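Begleitblatt zur zweiten Einheit: Der Kompost im kleinen Garten

Liebe Teilnehmerinnen und Teilnehmer,

wie beim letzten Mal versprochen, kommt nun das Blatt zum Kompost, und ich gebe gern zu, dass es etwas länger geworden ist als geplant. Über kaum ein Gartenthema rede ich lieber! Wer nur die Grundlagen braucht, liest bis zum Abschnitt über das Umsetzen und hebt sich den Rest für einen verregneten Nachmittag auf.

Der Platz

Halbschatten ist ideal, etwa unter einem Holunder oder an der Ostseite eines Schuppens. In der prallen Sonne trocknet der Haufen schnell aus, und dann tut sich darin wochenlang fast nichts mehr. Wichtig ist der offene Boden darunter, damit Würmer und Asseln einwandern können. Wer nur eine gepflasterte Ecke hat, kann ein paar Steine herausnehmen (das geht meist leichter, als man fürchtet) und die Lücke mit grobem Häcksel füllen. Und bitte denken Sie an den Weg von der Küche — bei mir lag der erste Kompost ganz hinten am Zaun, und im Winter stand der Eimer dann oft tagelang vor der Tür.

Was hineinkommt

Grob gesagt mischen wir feuchtes, stickstoffreiches Material mit trockenem, kohlenstoffreichem. Zum ersten gehören Gemüsereste, Rasenschnitt, Kaffeesatz und frisches Unkraut ohne Samen, zum zweiten Laub, Stroh, zerrissene Eierkartons und gehäckselte Zweige. Rasenschnitt lassen Sie am besten einen Tag anwelken und streuen ihn dünn ein, sonst verklebt er zu einer schmierigen Matte.

Draußen bleiben gekochte Speisen, Fleisch, Wurzeln von Giersch und Quecke sowie alles, was von Kohlhernie befallen war. Zitrusschalen sind in kleinen Mengen kein Drama. Walnusslaub verrottet langsam, geht aber, wenn man es gut untermischt und Geduld mitbringt.

Im Kurs kam die Frage nach der Größe auf. Der Behälter von Hotik, den wir im Lehrgarten Namero benutzen, fasst 500 Liter und reicht für einen Haushalt mit kleinem Gemüsebeet gut aus. Schöner arbeitet es sich mit 2 Behältern: In den einen wird gesammelt, im anderen darf es in Ruhe reifen.

Feuchtigkeit und Luft

Nehmen Sie eine Handvoll aus der Mitte und drücken Sie sie zusammen. Treten ein paar Tropfen aus, ist alles in Ordnung. Läuft das Wasser zwischen den Fingern herunter, fehlt trockenes Material, und wenn der Klumpen gleich wieder zerfällt, darf eine Gießkanne Regenwasser darüber. Riecht es faulig, fehlt Luft. Dann hilft nur die Grabegabel, auch wenn man gerade keine Lust hat.

Umsetzen und Sieben

Einmal umsetzen genügt den meisten, am liebsten im Frühjahr, wenn der Haufen nicht mehr gefroren ist. Das Äußere kommt nach innen, das Untere nach oben. Im Oktober siebe ich den reifen Teil durch und verteile ihn dünn auf den abgeernteten Beeten, ohne ihn einzugraben. Grobe Stücke wandern zurück in den Sammelbehälter und bringen gleich die richtigen Kleinlebewesen mit.

Starkzehrer wie Kürbis und Tomate vertragen im Mai gern noch einmal 5 Liter je Quadratmeter. Bei Kräutern aus dem Mittelmeerraum halte ich mich zurück, Thymian und Salbei mögen es mager. Für die Anzucht ist reiner Kompost übrigens zu kräftig — mischen Sie ihn mit Sand und alter Blumenerde, dann bekommen die Keimlinge keinen Schreck.

Bis zum nächsten Treffen

Bringen Sie bitte in einem Schraubglas eine Probe von Ihrem eigenen Kompost mit, egal in welchem Zustand! Wir machen damit den Kressetest und schauen nach einigen Tagen, wie die Saat aufgeht. Wer noch keinen Haufen hat, bekommt eine Probe aus dem Lehrgarten. Handschuhe und ein altes Küchensieb wären auch praktisch.

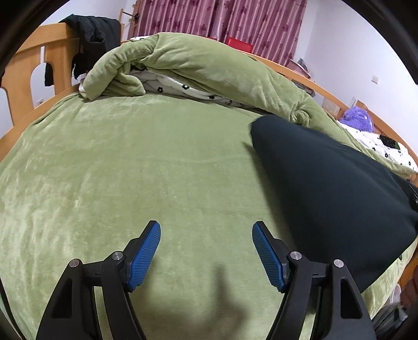

Abb. 1: Greifer mit blauen Kontaktflächen über hellgrünem Plüschstoff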